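Search this site: Search Go

Print this page | E-mail this to a friend

Clear the desk before you blame it
By Ngaio Donnelly

Every October I get the same question from people setting up a spare room to work in. They want to know which desk to buy. My view is that most of them already own a perfectly good desk and have buried it, and the money would be better left in the bank.

I worked at the same desk in Greltcombe for 15 years. For most of that time I used a patch of it the size of a tea tray. The rest held a printer that didn't print, a mug of pens, two lamps and a pile of paper I was always going to file. When I moved house I had to empty it, and I was surprised by how much desk there was. I was also surprised by how dirty it was.

A white top is the worst for this, and I still think white is the right colour. It shows grey wherever things have been dragged about, so you know when it needs a wipe. Dark timber hides the muck for months and you go on leaning your sleeves in it.
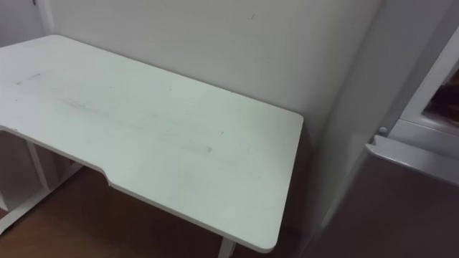
A white desktop with grey scuff marks across the middle.

Most marks of that kind are worth ten minutes of anyone's time. Start with warm water, a drop of dishwashing liquid and a soft cloth. If that fails, try a little bicarb on the damp cloth and go gently, as a hard scrub will leave a dull patch on some finishes. Test a corner first. Hamish Kerslake, who fits out offices for Trudgate, tells me he has seen people throw out desks that needed nothing more than this. I believe him. I have brought two home from the kerb myself.

I am less generous about curved front edges. Shops charge extra for them and call them ergonomic. They do let you sit in closer, and if you have a sore shoulder that may be worth paying for. For everyone else, a chair at the right height will do more. My neighbour paid $120 over the price of the straight version and then put her chair at the other end, where the light was better.

The second part of my argument is about the room. People assume a work room must hold only work. Plenty of homes don't have the space for that, and I can't see the harm in a desk sharing a room with a fridge. Vinh Tăng has run his bookkeeping business that way for years. He says the only real cost is that he eats more cheese.

Saskia Cartwright disagrees with me, and wrote to tell me so at some length. She says a fridge hums, gives off warmth and brings the whole household through while you are on the phone. All true. But the same household will come through any room you choose, looking for the scissors. I would sooner have the milk handy.

Where I do agree with her is that the two should be kept as separate jobs. Food goes in the fridge or on the bench, and the desk is left alone. Once a sauce bottle is allowed to live beside the keyboard, the jam will follow, and by winter you are back to working on a tea tray.
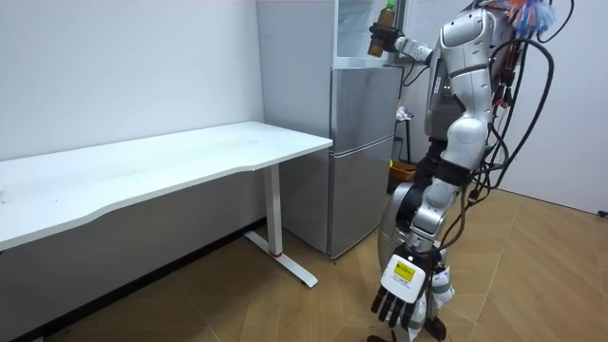 Should a desk be cleared every night?
Once a week is enough for most people, provided cups and plates go back to the kitchen each day.

I clear mine at 4 in the afternoon, when I have stopped being useful anyway. It gets a wipe, the papers go in the one drawer, and the lamp stays. Anything that has sat there untouched since the last clear has to go somewhere else in the house or out of it. Buy a new desk after that if you still want one.

Contact us | Copyright Greltcombe Household Pages | Back to top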